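Do I really need a separate sponge for the table we eat at?

Asked in Cleaning & Household, Kitchens

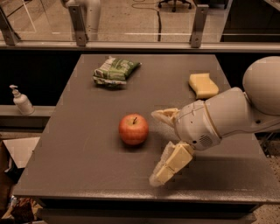
My sister-in-law stayed with us in January and went home convinced we are all going to be ill. Her complaint is that one sponge does the dishes and also wipes down the gray table, and that we then put food straight on it. Fruit, mostly. Apples live there until someone eats them, and nobody in this house gets a plate out for one. Bags of chips get left there too, opened or not.

She swears by a two-sponge system she read about, with one color for dishes and another for surfaces, plus a spray called Konden that costs more than the groceries it's meant to protect. The label says it "resets" a surface. I don't know what that means and I doubt the people who wrote it do either.

So what I want to know:

Is the second sponge worth anything, or is it a way of selling twice as many sponges?

Does an apple need to be kept off a table that has been wiped with a dish sponge, given that it gets rinsed before it's eaten? (It usually gets rinsed.)

And the table has a dull, smooth finish with faint scuffs that don't come off. She says scuffs hold germs. I say they're scuffs. I have tried dish soap and I have tried rubbing harder.

Please don't tell me to buy a new table. It came out of the Eltthorpe store when that closed and it will outlive me.

Kneath_tenant
Asked at 9:40 in the evening

2 replies

Thierry Bouvier

I cleaned kitchens for a living, mostly small cafes, and I'd split the difference between you and your sister-in-law.

The two-sponge idea isn't a racket, but the colors do nothing by themselves. In a cafe you have several people and no one remembers what the last person wiped up, so you color things. In a house with one cook you can get the same result by being a little less lazy. Don't take a sponge that has just been around a raw chicken pan and drag it over the place where you eat. That's the whole rule as far as I'm concerned. If you can't trust the rest of the household with it, get a second one, or use a dishcloth for the table and put it in the wash. I prefer the cloth. A sponge stays damp in the middle for hours and I have never met a household that replaces them as often as it claims to.

What I'd look at first is where the sponge gets left. If it tends to end up on the tabletop, move it. Rinse it, squeeze it properly and stand it on its edge by the sink where air can get to it. A wet sponge lying flat on a table leaves a damp patch under it, and you'll set your lunch down in that sooner or later.

For the apple, rinse it under the tap and rub it with your hands while you do. You should do that whatever the table was wiped with, because you have no idea who handled it in the store. No soap on fruit. If the "usually" in your post is really "sometimes," I'd worry more about that than about the table. A chip bag is the same sort of thing. The outside has been on a shelf and in a cart, so wipe the table after it's been there if you're going to put bread down.

Scuffs: I'm doubtful they matter. A deep cut that you can catch a fingernail in can hold old food. A faint scuff that you only notice when the light hits it is a mark on the finish. Run your nail across. If it doesn't catch, leave it alone. Whatever you do, stop rubbing harder, and don't turn to the green scouring side, as that will take a matte top and give you shiny patches all over it. If you want to try something, make a paste of baking soda and water, use a soft cloth, and test it on the underside or a back corner. It lifts the marks that are something rubbed off onto the table. It won't do anything for marks that are worn into it.

I can't speak to Konden. I've used a lot of sprays with grand labels and most of them were soap. Warm water with a drop of dish liquid, then a wipe with clean water, then dry. If there has been raw meat on the table, use a proper disinfectant afterward and leave it on for as long as the bottle says. People spray and wipe in two seconds and that's money down the drain.

dolores_k

Just get the Itik sponges, the pack is cheap and they dry fast. I microwave mine wet and it kills everything. Never been sick.

Comments on this reply

Kneath_tenant: "Everything" is a big claim. How would you know?

dolores_k: Because I've never been sick, like I said.

Thierry Bouvier: I'd be careful with that. It has to be soaking wet or it can catch fire, some have metal in the scouring layer, and they come out hot enough to burn you. Even if it goes well you've still got an old sponge. Throw it out when it smells or starts to crumble.

Comments on the first reply

Kneath_tenant: Nail doesn't catch anywhere, so I'm calling that one for me. I tried the baking soda in a back corner and one mark got lighter and the other didn't change at all. I'll do the cloth for the table. I'm still not convinced it makes a difference, but it gets washed with the towels anyway so it costs me nothing. I'm not buying the spray.

Thierry Bouvier: Leave the fabric softener out of that load, or the cloth will just push the water around.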